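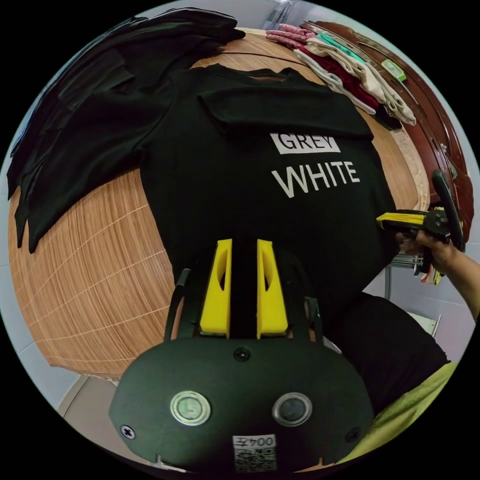

A printed black T-shirt laid flat, front side up, with folded garments stacked behind it.

Folding (clothes)

Folding is the usual way of reducing a clean garment to a flat, regular shape so that it can be stacked, put in a drawer or packed. It is done mainly with knitted and soft garments such as T-shirts, jumpers, nightwear and leggings. Woven shirts, dresses and jackets are more often hung, though they too are folded for travel and for sale.

In the home, folding is normally the last stage of the laundry, after drying and any ironing. In shops it is part of display and is repeated through the day as customers handle the stock.

Working surface

Any flat area wider than the garment with its sleeves spread will do. Dining tables, beds, ironing boards and the tops of chests of drawers are all in common use. A hard surface makes it easier to push out creases with the palm. A bed gives more room but sinks under the hand, and a firm mat or a board is sometimes laid on it to make up for this. Height matters when there is a lot to do, and a table at hip level is generally found less tiring than a bed.

Folding a T-shirt

The method most often taught is the rectangle fold. The shirt is laid face down and smoothed from the collar to the hem. One side is brought in over the back, along a line running from the middle of the shoulder to the hem, and the sleeve is turned back on itself so that it stays inside the edge. The other side is treated in the same way. The long strip that results is folded in half from the hem, or in thirds for a smaller packet, and turned over. The collar and the upper part of the chest are then on top.

Starting face up gives the same shape with the print on the inside. Some people choose this for shirts with thick or rubbery prints – the design is kept from rubbing against the garment above, but it may stick to itself if the shirt is put away warm.

Long-sleeved shirts need one more step. After each side is brought in, the sleeve is laid straight down the length of the body, with the cuff near the hem. Sleeves left lying across the back make a ridge, and this shows once several shirts are stacked.

Dark garments are harder to fold neatly in poor light, as the seams used for guidance are difficult to see. Lint also shows more on black cotton than on pale colours, and the shirt may be brushed before the first fold.

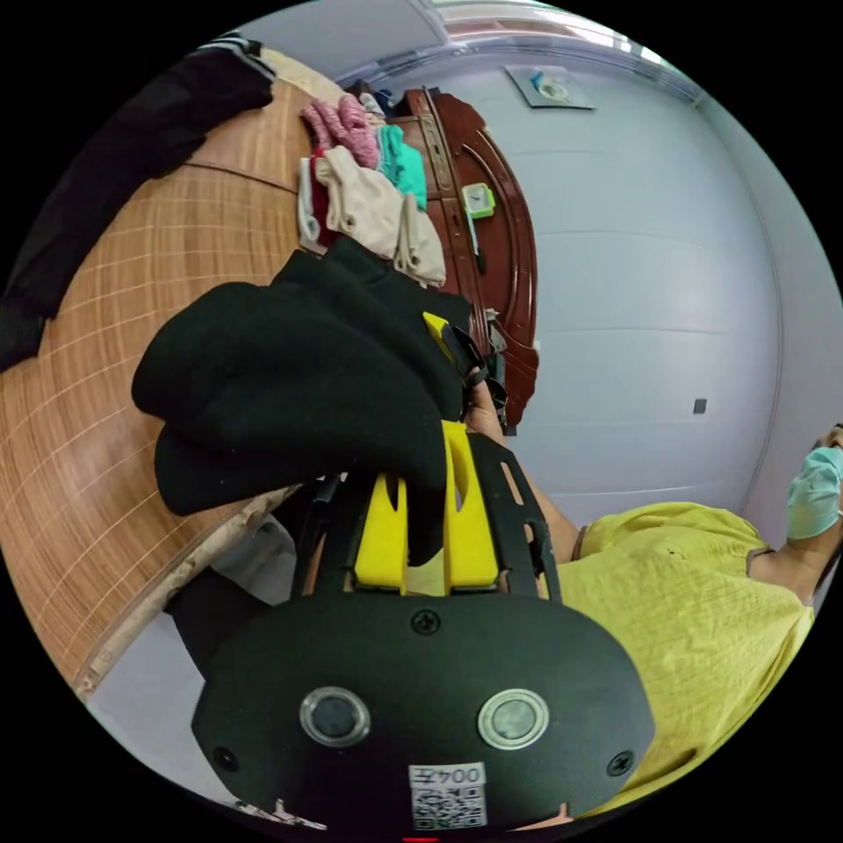

Macarena Vallejo disagrees with the usual advice to lay everything out first, and holds that a soft top can be folded against the chest just as well, with the chin holding the collar and a table needed only for the last turn. This standing method is quick and takes up no room. It suits towels and pillowcases better than shirts with wide necks, which tend to slip to one side.

Other folds

The file fold, or upright fold, carries the rectangle fold further until the packet is stiff enough to stand on its edge. Garments are then placed in a drawer side by side, and all of them can be seen at once.

The pinch fold starts with the shirt flat and one side towards the folder. Two points on the same lengthwise line are pinched, the shoulder is carried to the hem, and the arms are uncrossed to pull the fabric through. It is fast once learned, but leaves one sleeve slightly uneven.

Rolling is used mostly in luggage. Thin cotton rolls well, while heavy knitwear takes up as much space rolled as folded.

Folding boards

A folding board is a hinged panel of plastic or card on which the garment is laid and turned in by lifting the flaps in order. Boards give packets of the same width and are common in shops. The Ziveo board has 4 panels and comes in 2 sizes, for adults' and children's clothes. A home version can be cut from a cardboard box and taped along the joins.

Staff at Hinds, a knitwear shop, fold by hand over a loose sheet of card, which is slid out at the end. The shop puts its usual Saturday refolding at 200 garments.

Stacking

Piles are generally made with the heaviest pieces at the bottom and the folded edges facing outwards, so that one item can be lifted out without catching the next. Mixed piles, with shirts, knitwear and nightclothes together, lean sooner than piles of one kind, because the packets differ in width and thickness. A large garment laid loosely over the top keeps off dust but hides what is underneath.

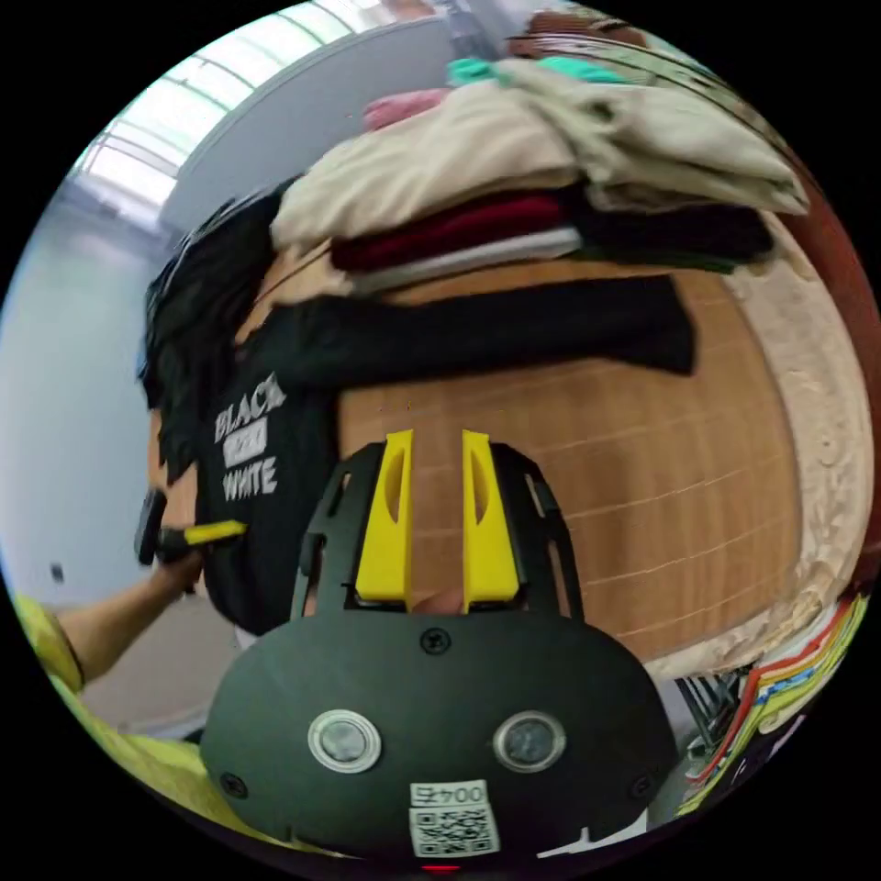
Seon-mi So would sort by person before anything is folded at all: "If you fold first and sort after, you handle every piece twice and half of them come undone on the way to the bedroom." Sorting by type is the main alternative. It is quicker at the table, as the same movements are repeated, and is usual in laundries.

Creasing

Fold lines set most firmly in cotton and linen, above all if the cloth is still slightly damp. Shirts kept for long periods may be refolded along different lines to spread the wear. Tissue paper placed inside the fold softens the crease and is used for wool and for garments with sequins or beading.

See also: Ironing; Clothes airer; Chest of drawers; Wardrobe

Page last edited Feb 6, 2023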